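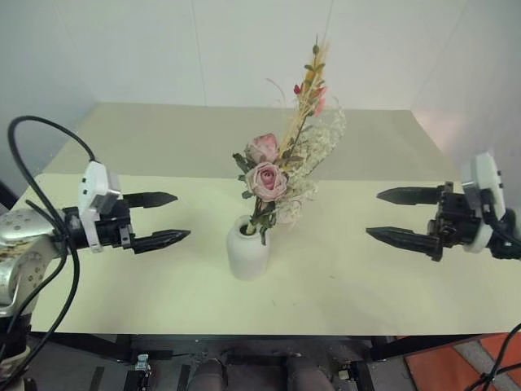 Search this site Go Clear

Shared bench rules: frequently asked questions

Porgate two-arm bench, Nultcombe workshop
Last revised Wednesday, June 22, 2022

The full rules run to 47 clauses and live in a binder by the door. This page covers the ones people ask about, usually just after breaking them.

Do I need to do the induction if I've used robot arms before?

Yes. It takes 30 minutes. Teodor Sârbu runs it and has heard that you used a much bigger arm at your last place. Bigger arms are very impressive. Ours still have their own stop button, in its own position, and you will be asked to find it with your eyes shut.

Where should I be when the arms are moving?

At the operator's seat or behind the yellow line. If you're in the seat, both hands stay on your side of the table edge until both arms have stopped. A paused arm counts as moving. So does an arm that "never does anything at that point in the program".

Can I reach in quickly to straighten something?

No. Stop the arms, reach in, straighten it, take your hand out, restart. If this feels slow, try filling in the incident form, which has four pages and asks for a diagram.

Who has the stop button when two of us are working?

One named person, written on the whiteboard before power-on. "Both of us" has been tried. In practice it meant each of us admiring the other's reflexes.

Which arm goes first?

Whichever one you've written down as going first. The default is that one arm enters the middle of the table at a time and the other waits on its own side with its fingers open. If your task needs both in the middle together, run it at quarter speed until Shanti Khurana has signed the sheet. She will want to see it done, so book a time when she is in.

What may I put on the table?

Anything on the approved objects list, which stands at 104 entries and includes a rubber duck for reasons lost to history. Anything else needs a short check first: no blades, no open liquids, nothing you would cry over. Vases go in dry. Flowers should be artificial or dried, and shaken over a bin beforehand.

How should delicate things be held? 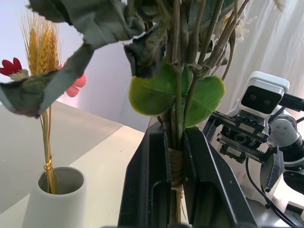
Grip clauses are where most of the arguments start, so clause 19 is short: close on the strongest part of the object, at the lowest force that will hold it. With a bouquet that means the stems, gathered into one bundle. The fingers belong just below the twine, as they are here, with the leaves and petals well clear above them. Crushing a flower head isn't dangerous, but it does teach you that your force setting was a guess, and the next object may be somebody's prototype.

Does the second arm need to be checked if I'm only using one?

Yes, it does. Park it, confirm it's parked, and look at its cable while you're there. An idle arm is still an obstacle with opinions. Cables should have enough slack for the full reach of the wrist and not enough to lasso the crockery.

What about cables on the floor?

Bundle them and keep them out of the walkway. Mohit Bhardwaj inspects the floor in July and has a roll of hazard tape that he is keen to finish.

I dropped something. Do I have to log it?

Log every drop, even the soft ones. The log is at entry 1,046 and is the most useful document we own - more so than this one, certainly. Write down what it was, where it was held and how fast the arm was going. Leave out "robot was in a mood".

Can I change a rule I think is silly?

Put it in writing to Devendra Malhotra, with the clause number. Two have been dropped that way. Clause 31, on hats, survives every challenge.

Is Dinesh Malhotra the same person?

No. Dinesh does the bookings. He forwards everything to Devendra with no comment, and it takes a day longer.

Related pages
Booking the bench
Approved objects list
Drop log: how to fill it in
Clornutgate annexe: opening hours
Negi gripper spares and finger pads
Incident form (four pages)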